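About Huvora

Hi, and thanks for clicking over to this page! I started Huvora after too many years of fixing other people's automation projects, and I still answer most of the email here. So if you write in with a question, there's a good chance you'll get me, probably with a coffee in one hand.

What we sell is one thing, the Palura kit. It's a tabletop package for teams that want a robot arm handling everyday objects - bowls, cups, trays, that kind of stuff - and don't want to spend half a year getting to the first pick. You get the arm mounts, the cabling, the control box, our software and a set of practice tasks that we've worn out ourselves before handing them to you. You can bring your own arms or order them through us. Most customers go with a pair, and the software is happy with either one or 2.

Our first kit was called Brandora, and some of you still own one (hello, and thank you!). It did the job, but the setup guide ran on forever and the mounting plates were a pain to line up. I rewrote the guide myself over one very long December and we redid the plates from scratch. When the new version was ready it felt like a different product, so we gave it a different name. Brandora owners still get software updates, and the old plates can be swapped for the new ones at cost. 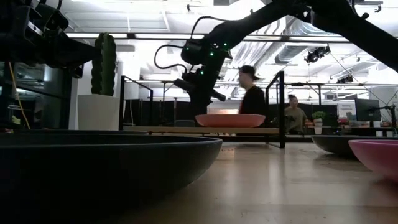
I get asked a lot why we make such a fuss about dishes. Well, bowls are tricky! They're shallow, they're shiny, they slide, and the rim is never quite where you'd like it to be. If a setup can deal with bowls in a few sizes and colors, it tends to be pretty relaxed about the rest of the kitchen shelf. The practice set has 300 short tasks, and a big chunk of them involve picking up a bowl, moving a bowl or putting one bowl inside another. I've grown weirdly fond of them.

We also run a service we call Chauvin, for people who'd like to try before they buy. You send us your objects in a box, we run them on our own tables, and you get the recordings back with plain notes on what went well and what didn't. We've done 584 of these trials so far. Sometimes the notes say your part is a bad fit for the kit, and then I'll tell you so and you keep your money for something else. A trial costs $968, and we take that off the price if you order a Palura afterward.

Support is included for the first year. That means email, video calls, and somebody on our side who has put the same kit together with their own hands. After that you can renew or just ask the odd question now and then - we don't hang up on people.

If you'd like to come by and see the tables running, drop us a line first so we can keep a slot open for you. Bring your most annoying bowl.

Page last updated Oct 23, 2019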